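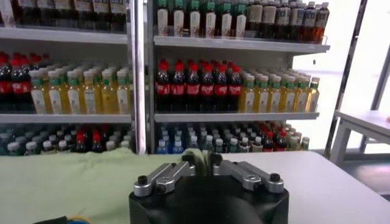
August 28, 2021

Six months of notes from the Helura beverage depot, where the arm went live in February. I do the process engineering there. This is about staffing and task design, so skip it if you came for hardware.

Starting point: the site serves small shops and kiosks. Pickers pull mixed orders by hand, bottle by bottle, from open shelving. The catalog has 700 items. Cola, water and the green-cap drinks account for most of the movement, and everything else is a long tail.

Everyone assumed the arm would go on picking first. It went on cloths. Shelf wiping, table wiping, folding and stacking the used cloths for the laundry bag. These were end-of-shift jobs, unloved, and skipped whenever a truck came in early.

Cloth is a poor first task on paper. A bottle keeps its shape when you grip it and a cloth doesn't. The grip point is different every time. The integrator, Pludier, told us to expect slow progress and we got slow progress.

What made it acceptable to management: a dropped cloth costs nothing. A dropped glass bottle closes the aisle, and somebody has to mop. The failure cost mattered more than the success rate when we picked the order of tasks.

Log to date: 2573 cloth cycles. A cycle is grasp, lift, fold, release. We record a cycle as failed if a person has to touch the cloth before the next one starts. I won't post the rate until the definition has been stable for a full quarter. We changed it twice.

Now the staff side. No positions were cut. Three people had cloth and wipe-down duty at the end of each shift, and all 3 kept their hours. The time went to date rotation, meaning older stock to the front. That job was always on the checklist and rarely got finished.

New work appeared that was not in the plan. Somebody has to set the table, lay the cloth within reach, clear stray items off it, and reset after a stop. We called this "tending" and gave it no time allocation. That was a mistake and the pickers said so in the first week.

Tending is now a line on the schedule with its own minutes. It rotates. Anyone can decline it for a shift without giving a reason. Most don't decline.

Pay: tending was first classed as cleaning, which sits on the lower band. It is now classed with equipment checks. It took until summer to get that through, and back pay covered the gap. If you are planning something similar, settle the band before the install.

Complaint list, current: the stop button is on the wrong side for left-handed staff. The alert tone is too close to the forklift tone. The table takes up space where people used to park carts. The first is fixed, the second is with Pludier, and the third has no good answer.

Bottle handling is next, plastic only, one product block at a time. The target before any expansion is 2000 logged picks with a person standing by. Pickers helped write the stop criteria this time.

Layout stays as it is until then. The Skelen site wants our checklist, and I'm sending them the version with the tending minutes filled in.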